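Prullden Orchard Project: spring report to the Gendulora Fund

What a season it's been! We planted 100 young fruit trees on the old allotments at Dullau, and all but 4 are in leaf (the others went in late, so there's hope yet). Your grant also paid for the new water tank, and 25 households have signed up to share the picking.

School visits begin in January, with a first tasting table and plenty of fruit talk for the little ones. 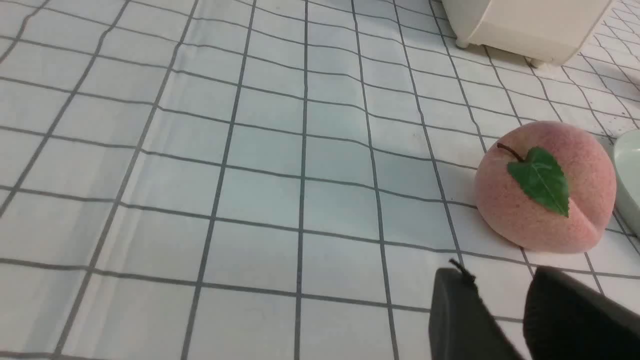

Sitthichai wrote after the planting day that the lower rows still need better drainage, and asked whether the ditch could be dug before the autumn rain. We've put it first on the list for next quarter.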